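Jatoi Hall lends its prop tables by the day

2023-01-27

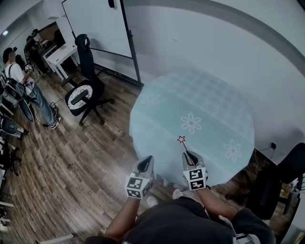 The prop room at Jatoi Hall now issues small stage items singly, against a signed slip, for use on the premises or for loan of up to five days. The change applies to hand props only; costumes remain under the old rules. Items are checked on a round table with a turquoise cloth, where a star-tipped wand with a thin reddish stick lies close to a white outlined flower. Sticks are inspected along their full length and tips are tested for movement before an item is passed.

The register lists 762 hand props, of which 401 are cleared for loan. The remainder need repair or have no record of origin. Sobia Rajput, who keeps the register, said the uncleared items will be reviewed in April.

Wands, fans and other light pieces must be returned flat in the box supplied — bags are no longer accepted, after three items came back bent last season. Borrowers pay no deposit. Replacement cost is charged for loss, and repair cost for damage beyond normal wear. The Wornus school group and the Brukovetti players have first call on items reserved before the end of the month.

Comments

Emar: Does the five days include the day of pickup?

Pantelis Tsolakis: Yes, it did for us. Ask for the slip to be dated when you collect.

Contact the prop room | © Jatoi Hall | Back to top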